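Firnlow Formalwear Library
2022-02-15

1/ The Firnlow Formalwear Library lends neckwear to students and job seekers at no charge. This thread sets out how bow ties are to be stored and returned, following a review by our collections manager, Socorro Marulanda.

2/ The collection holds 900 pieces. Loans run for 30 days and may be renewed once at the front desk or by phone. A borrower may have 2 pieces out at a time.

3/ Pre-tied bow ties are hung by the neck strap, one to a peg. The adjuster should hang free beside it. Please do not wind the strap around the bow – it leaves a crease that steaming does not always remove.

4/ Silk and polyester are stored separately. If the fiber label is missing, place the item in the gray tray for Cristian Huanca to check.

5/ Striped ties are filed by ground color first, then by stripe. A maroon tie with white stripes is filed under maroon.

6/ Returned items go to the sorting table before they go back on a rack. Stains should be reported on the return slip. Borrowers are asked not to wash or iron anything at home.

7/ A striped bow tie on a peg rack, and red and white fabric at the table:

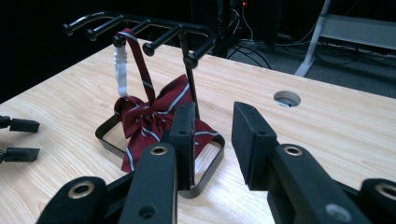
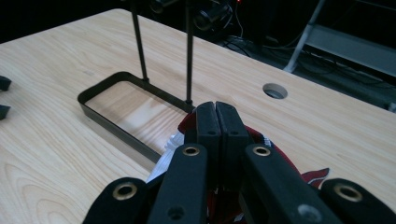
1 min read

8/ Small racks for home use may be borrowed on the same card as the ties. Requests should be sent to Tomás Valente with the borrower's card number.

9/ The Ollanow branch will follow the same rules starting in October. Until then, items borrowed at Ollanow must be returned to Ollanow.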